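Door Handles and Older Users: A Survey of Three Buildings in McKinnon
Isla Pryor, Taras Skoryk, Coralie Donnelly
Submitted Monday, May 7, 2018

1. Background

Most people open a door without thinking about it. For a person with arthritis or a weak grip, a round knob can be hard to turn, and a heavy door makes it worse. Our group wanted to find out which types of handles older residents prefer and whether the doors they use every day match that preference. The topic came out of Taras's first assignment, which was about kitchen drawers.

2. Method

We handed out a one-page survey in 3 apartment buildings during April. The survey asked for age group, any hand or wrist problems, the type of handle on the bathroom and bedroom doors, and how hard each one was to use on a scale from 1 to 5. We got 41 surveys back. One had no answers on the second half, so we left it out and worked with 40.

Coralie and Isla also measured handle height and the force needed to open the door in the units where the resident agreed. We used a spring scale borrowed from the physics lab. Raimonds Ozoliņš showed us how to zero it.

3. Handle types

We sorted handles into round knobs, levers, and pulls. Knobs need the hand to close around them and the wrist to turn. Levers can be pushed down with the palm, the side of the hand, or an elbow. Pulls were only found on closets and were not counted in the results.
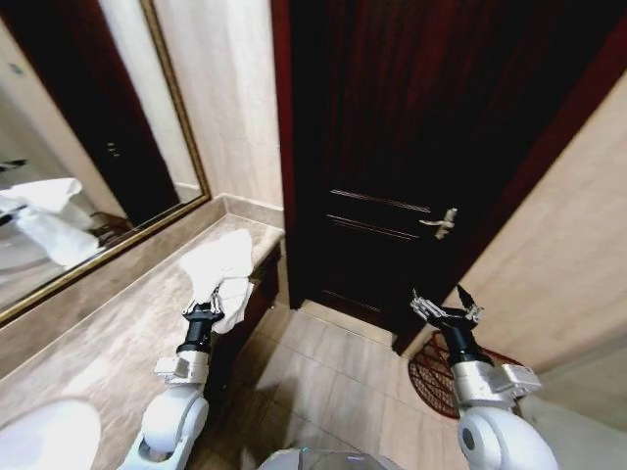 Figure 1. Lever-style handle on a wooden bathroom door.

Bathroom doors got their own question because people often use them at night or with wet hands. Several residents wrote in the comments that wet hands were the main problem with knobs. Two wrote that they leave the door open a little so they do not have to use the knob at all.

4. Results

Residents with levers gave lower difficulty scores than residents with knobs. The gap was larger for people who reported hand problems. Handle height made little difference, probably because most of the heights were close to each other. The force readings varied a lot between units in the same building, and we think some of the latches needed oil.

5. Problems

Our sample was small and everyone in it chose to answer. Question 6 was worded badly and some people scored the lock instead of the handle. We should have tested the survey on a few people first, as Shona Te Moana suggested in her comments on our proposal.

6. Next steps

A follow-up could measure the same doors before and after a knob is changed to a lever.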